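Magazine > Features > Food and Drink

27th January
By Daryna Hutsuliak

The coffee cart outside Rolcombe station sells 233 drinks on a normal morning. Until last winter, nearly all of them went out in paper cups, and most of the cups ended up in the two bins by the ticket office.

The town of Rolcombe now charges 60 cents for a paper cup. Bring your own mug and you pay nothing extra. Borrow one from a cafe and you leave a small deposit, which you get back at any shop in the plan.
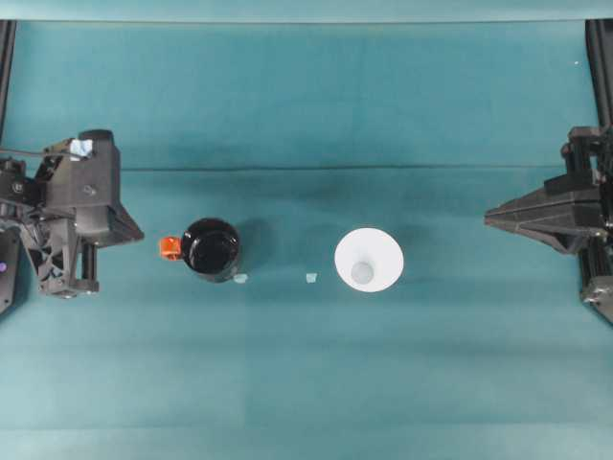

Sverre Bakke runs the cart and did not want the charge. He expected to lose the commuters who have four minutes before the train to Waltow. Sales dropped in the first two weeks and then came back. His water bill went up, and he had to buy a second sink.

The plan covers 155 shops. Small places with no dishwasher can send their mugs to a wash house on Cheetham Street, which picks up twice a day.

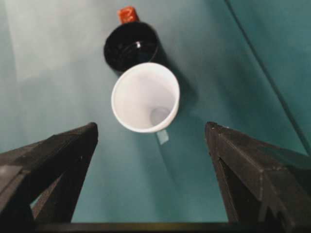
Karabo Zulu thinks the pickups come too late, and told the town so in January. By eleven the clean shelf is bare, she said, "and I'm back to handing out paper and taking the blame for the price."

A third pickup is being tested. Losses are the other problem. The town bought its mugs in one order, and 1,914 have not come back. Some are probably in office kitchens.
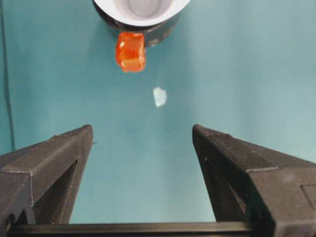 Features | Page 60

Waltow will vote on the same charge this spring. Its draft leaves out shops with fewer than three workers.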